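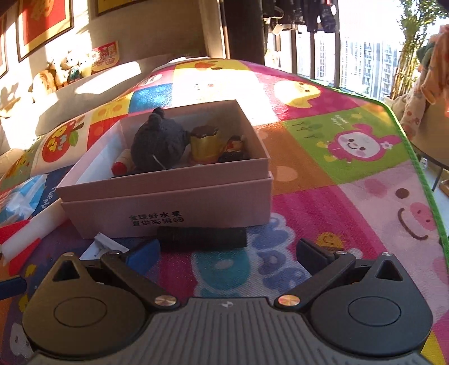
La plateforme humanitaire Vastach a publié le 2025-12-22 sa nouvelle feuille de route, et le mot « mutualisation » y revient à presque toutes les pages. Le principe est simple à énoncer : les organisations membres, qui achètent aujourd'hui chacune de leur côté, regrouperaient leurs colis d'hiver dans l'entrepôt de Butum, sous une procédure unique. Sur le papier, un colis est une ligne de tableur. Dans la réalité, c'est plutôt une boîte de récupération, comme celle-ci, rose pâle, marquée « 全球好水果 » où voisinent un personnage en tricot gris foncé et un récipient jaune à couvercle brun, et l'on se demande dans quelle case du formulaire commun il faudrait ranger un contenu pareil. Le document prévoit bien une rubrique « divers ». Elle est facultative et limitée à une ligne.

Nous ne sommes pas opposés à la coordination. Beaucoup d'entre nous la réclament depuis des années, surtout après la campagne de juillet, quand deux organisations ont livré les mêmes kits d'hygiène au même quartier de Khalaf. Mais la feuille de route répond à ce problème de doublons par une réforme des achats. Les doublons de juillet venaient des listes de bénéficiaires, que les équipes ne s'échangeaient pas. Sur ces listes, le texte tient en un paragraphe, renvoyé à une « phase ultérieure » sans échéance.

Les chiffres mis en avant appellent la même prudence. Vastach annonce 2 081 ménages atteints pendant le pilote mené à Dindska. Le tableau en annexe précise pourtant que sont comptés comme « atteints » les ménages inscrits, que la distribution ait eu lieu ou non. Combien ont reçu quelque chose ? Nous avons posé la question par écrit. La réponse nous remercie de notre intérêt et renvoie à l'annexe.

Reste l'argent. L'adhésion au dispositif coûterait 400 euros par an à chaque organisation, petite ou grande. Pour une structure qui dispose d'un service logistique, la somme ne se voit pas. Pour les plus modestes de notre réseau, elle s'ajoute au transport jusqu'à Butum, que personne n'a chiffré et qui resterait à leur charge. Sur les 34 membres consultés, six seulement ont donné un accord sans réserve — le communiqué parle d'un « large soutien ». Les autres ont demandé des précisions, ou n'ont pas répondu, et leur silence semble avoir été versé du bon côté de la balance.

On nous promet aussi une gouvernance partagée. Le projet de statuts réserve la majorité des sièges du conseil aux membres fondateurs, avec une révision possible après la première année. Possible, donc pas prévue.

Avant de signer quoi que ce soit, notre réseau demande trois pièces : le nombre de colis effectivement remis à Dindska, le coût complet du passage par Butum, transport compris, et un calendrier pour le partage des listes. Les organisations qui ont déjà envoyé leurs remarques à Vastach peuvent nous en transmettre une copie. Nous les joindrons à notre courrier, avec leur accord, et publierons la réponse dans cette lettre si elle nous parvient.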